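Cable loop at the wrist drags on the bin wall and pulls the gripper plug loose

Posted in Cells and Tooling, Wednesday, January 22, 2020
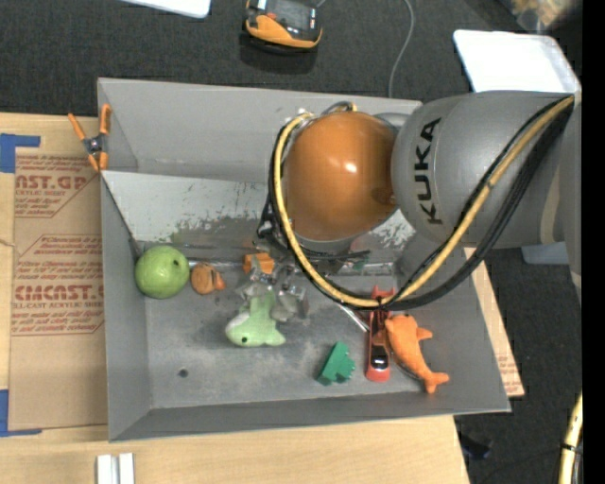
Wrist, gripper and cable run over the bin. Yellow cable running with the black ones in the loop.

We have a small picking cell with a KUKA arm working over one grey bin on a wooden table. The bin holds mixed soft and hard toys and the gripper takes them one at a time. The yellow cable and the black ones come down round the orange joint cover, pass underneath it and go back up along the link. They are tied together at intervals and left slack at the wrist so that the last axis can turn.

Since September the gripper has dropped out 11 times, always with the same fault: no reply from the gripper, arm still live. Reseating the plug at the wrist clears it. It mostly happens on picks close to the bin walls, when the wrist has to turn a long way to get the fingers in. I have measured the slack from the last tie to the plug at 251 mm. If I shorten it, the cable goes tight at the end of the wrist's travel. If I leave it, the lowest part of the loop rubs on the top edge of the wall.

The bin is held with a spring clamp at one edge. I don't think it shifts but I have not checked properly.

Has anyone cured this without buying a full dress pack? We are three people and the cell has to be back in use by the end of the week.

Posted by: lidstead_cell2

pukia_maint
Your slack is in the wrong place. The plug should never see any load. Fit a clamp on the wrist side, as near to the plug as the bend radius allows, and a second one on the link. All the movement then happens between those two points. At the moment your ties hold the cables to each other, and the plug is probably acting as the end stop.

Order of work:

Power down and lock off. Note the present wrist angle.
Cut every tie between the link and the wrist. Lay the cables side by side and take out any twist. Twist is often put in when a cable is replaced with the wrist turned away from zero.
Set the wrist to the middle of the range you use in the program. This may be some way from zero.
Clamp the wrist end, with a strip of rubber under the clamp.
Form the loop and clamp the link end loosely.
Jog at low speed to both ends of the range, standing clear and watching the loop. Adjust at the link end only, then tighten.
Use hook-and-loop wraps in the moving part. Hard plastic ties make a stiff spot and the cores break next to it.

On a similar arm at our Clivow site the free length came out at 148 mm more than the straight distance between the clamps. Yours will differ, so jog it and see. Then set soft limits on that axis just outside the range you need. Most controllers ship with the full mechanical range open, and the planner will use all of it if you let it.

Before you refit the plug, look at the pins with a lens. After that many reseatings I would expect the latch to be worn. Change the connector if it has any play.

lim_b
had this, it was the cable. swap it

clivow_tooling
Agree with the first reply on the clamps. Two additions.

Check the bin. One spring clamp at one corner lets the opposite end swing. Mark the outline on the table with a pencil, run 100 picks and look again. Ours had walked far enough to put the wall inside the path of the wrist, and we spent two days on the cables before anyone looked. Screwed stop blocks on all four sides are better than clamps, and you can still lift the bin out to clean it.

Second, change the approach for wall picks. Most grippers can take the object equally well with the wrist turned by half a turn. If your software picks a grasp angle without regard to the present wrist position, it will wind the cable for no benefit. We added a penalty for wrist travel to the grasp score and the faults near the wall stopped. The loop height at the wall also matters: give it at least 89 mm clear at the lowest point of the pick, measured with the gripper closed on the floor of the bin.

Replacing the cable, as suggested above, will only help if a core has gone. Test continuity while flexing it by hand near each tie before you spend the money.

lidstead_cell2
Thanks. There was play in the latch, so a new connector is on order. Pencil line is on the table and the run is going now. Will fit the two clamps tomorrow and post the free length once I have it.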